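Just got home from Climetti and I need to talk about it before I go to sleep!! Went in knowing only that it was a hand-drawn feature from a tiny studio called Mikuš. Came out with mascara on my sleeves.

It's about a lighthouse keeper's daughter who has to walk a stubborn goat over a mountain in December, and I swear that goat gives the best performance I've seen all year. No lines. Just ears!

Hedvika Vrabec directed it and you can tell she loves quiet. There's a whole stretch in the snow with no music at all, only boots and bells, and the kids in my row at the Gratdale didn't make a peep.

It took a crew of 18 people. EIGHTEEN. The credits were over so fast I was still hunting for a tissue.

Backgrounds look like gouache on rough paper, and when the camera pushes in you get all the brush marks. I want the ferry crossing on my wall, please and thank you.

OK small gripe — the smuggler brothers are funny but they get one chase too many. I'd trade the second one for more of the grandmother, who is in maybe three scenes and owns every one of them.

Kazimír Jelínek did the score. Mostly accordion and a very wobbly cello. I've been humming the ferry tune since the parking lot and my husband has asked me to stop.
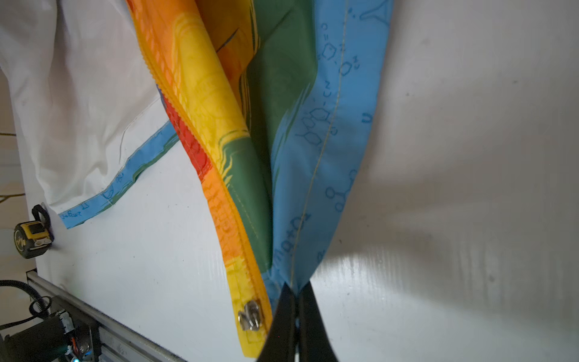 Also, stay through the credits! There's a little pencil-test bit with the goat and a hat. Half the room had left already and missed it.

Someone asked how it stacks up against Vikix. I liked Vikix a lot, it's a fun ride and my nephew has seen it 8 times, but I don't think about it when I'm doing dishes. I'll be thinking about this one for a while.

It's at the Gratdale through 12/08/2022, evening shows only. I'm going back with my sister and I'm bringing real tissues.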